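Cell technician, robot teardown bench (one position)
Ileneo, hardware recovery workshop
Full time, day shift, on site. Start in January or sooner.

We have one robot cell that takes parts out of old desktop computers. It works well on some days. We need a person who will look after it, keep it honest, and tell us when it should be switched off.

If you have read a lot of job ads for robot work, you may be expecting the next paragraph to say that you will be shaping the future of recycling. We have been doing this for two years and we are not sure the future has noticed. A person with a screwdriver still beats the cell on most machines. The question we are paid to answer is whether that has to be true, and we can't answer it while the cell spends its mornings being coaxed back to where it was the evening before. That is the job.

What the cell is

One arm, one gripper with swappable finger pads, one slatted aluminum table, a set of printed fixtures, and a controller that was bought used. The arm was installed by Fagerlund, who did a decent job and left us a binder. The binder describes the cell as it was on the day they left. Since then the fixtures have been redesigned several times, the gripper cabling has been rerouted twice, and the pads have gone through more versions than anyone wrote down. Part of your first month will be making the binder true again.

The software that plans the moves is called Rarketti. It is written in-house by Arif Ong and one other engineer, and you will not be asked to write it. You will be asked to tell them when it is wrong, with enough detail that they can't blame the hardware. They will blame the hardware anyway, the first time. Bring your notes.

What the cell does

Desktop towers come in, get their side panels taken off by hand, and are laid on their side on the table. The arm then goes after the parts worth keeping: memory, cards, drives, and whatever the work order says. Some cases cooperate. Office machines with colored release tabs are the friendliest, and even those will find a way to catch a pad on a bent piece of drive cage.
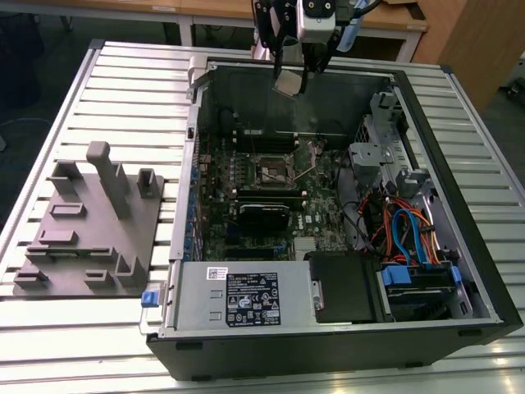

Gripper over an open tower on the slatted table, with one of the printed fixture plates at left.

A tower seems like an easy thing to reach into until you try it with something that can't feel its way around a loop of cable. Steel edges and loose wires take up a good share of the room inside. We have had very confident people come through, including from firms that sell this kind of equipment, and tell us it was a solved problem. We offered each of them a tower.

What you would be doing

Mornings start at 8 with the checks. You run the arm through its reference points, look at the pads, look at the cables where they bend, and make sure the fixture plate is where the software believes it is. If the plate has shifted, you put it right before anything else happens. We have lost whole days to a fixture that was off by less than the thickness of a fingernail, with everybody staring at code.

After that it depends on the day:

Swapping and fitting finger pads. The flat pads wear at the tips and the wear shows up as dropped parts well before you can see it. You will keep a log of when each pad went on and when it came off. We currently change them every 4000 grips, a number that Fagerlund gave us and that we have no particular reason to believe. We would like you to replace it with a better one.

Keeping the cables out of trouble. Anything that runs along the arm will eventually rub on something. You will be tying, untying, and retying, and checking full travel at slow speed afterward every single time.

Printing and fitting fixtures. You will print plates, pegs, and brackets, file them, mount them, break them, and print them again. Segundo Inga draws most of them and is happy to be told that a bracket is in the wrong place. He would like the dimension, please, and not just the opinion.

Recovering from stops. The cell stops. Sometimes it has a reason. Your task is to find out which kind of stop it was before you press reset, and to write it down. The previous habit was to press reset and see. We have a long log of stops with the cause given as "unknown," and it is as useful as it sounds.

Small repairs. Connectors, sensors, fittings, the odd bearing cover. Anything inside the arm joints goes to the service firm, Zakico, and you will be the one who calls them, stands next to them, and reads the invoice.

Saying no. People will ask you to run the cell with a guard open, or with a limit turned off, or "just once" at full speed with a new plate. You will say no, and Ingvild Nygård, who runs the workshop, will back you up. She has put this in writing and it is taped to the controller cabinet.

What we need from you

You have kept some kind of moving machine running for a living. It does not have to be a robot. Packaging lines, machine tools, printing presses, elevators, and farm equipment would all interest us. What matters is that you have been responsible for a machine other people depended on, and that you have had to explain to them why it was down.

You can read a wiring diagram and use a meter without being shown how.

You write things down in plain words. If you apply, we will ask for a page of notes you wrote about a fault. It can be handwritten. Take out anything your former employer would object to.

You are comfortable lifting a desktop tower on and off a table many times a day, and standing for a good part of it. If you would need the work arranged differently, tell us. The table height can be changed, and so can some of the handling.

You know, or can learn, how to lock out a machine properly and never take a shortcut on it. There is no give on this one.

Good to have, though we will teach it: 3D printing, robot pendant work of any make, and a rough idea of what is inside a desktop computer. We do not need a degree. If you have one, it won't count against you.

What we are less interested in

Certificates with a robot on them and nothing behind them. We have interviewed people with a folder of these who had never changed a worn part. If you hold one and have also changed the part, put the part first.

Enthusiasm about artificial intelligence. You are welcome to have it. It does not tighten a fitting.

Promises about throughput. The last plan for this cell contained a chart, and the chart went up and to the right. It is still on a shared drive somewhere and we would prefer not to make another one until the stop log means something.

What you get

A permanent contract after a trial period of three months. Pay is on the senior technician band, and we will tell you the exact figure on the first phone call, before you spend an evening on the rest of the application. Tools are provided. Bring your own if you are particular about them -- most good technicians are -- and we will mark and insure them.

Overtime is rare and paid. There is no on-call duty. The cell does not run at night, and we have turned down two proposals to make it do so. An unattended machine pulling at cables inside a steel box is not something we want to read about over breakfast.

You will have 10 percent of your hours set aside for improvements you choose yourself. Lewis Cruickshank, who had this job before moving over to the test bench, used his to build a proper stand for changing pads, and it is the best thing in the room. He is two doors down and will spend your first two weeks with you.

We should be clear about the risk. The cell is funded through the end of next year. If by then it still can't earn its floor space, we will say so and take it apart, and you would move to the manual line or to test on the same pay. We have put that in the contract because the first person we interviewed asked, and it was a fair question.

How to apply

Send us:

A resume, two pages at most.

The page of fault notes mentioned above.

A few lines on a machine you looked after and what was wrong with it. We mean what was wrong with it the whole time you were there, the thing that never quite got fixed.

No cover letter, and no video. Address everything to Lorraine Dawber at the Ileneo front office, and put "cell technician" on it somewhere so that it doesn't end up with the warehouse applications. She will reply to everyone, including with a no.

People we want to see will be asked in for half a day, paid. You will meet the cell, watch a morning check, and be given a stop to look into with Lewis standing by. We are not timing you. Ask as many questions as you like, and touch nothing inside the guard until he has locked it out and you have hung your own lock next to his. After that there is coffee with Ingvild and Arif, who will want to hear what you think is wrong with the setup. Please have something to say. We have a list of our own, and we would like to know what is missing from it.

The ad stays up until the position is filled. Agencies, please don't call.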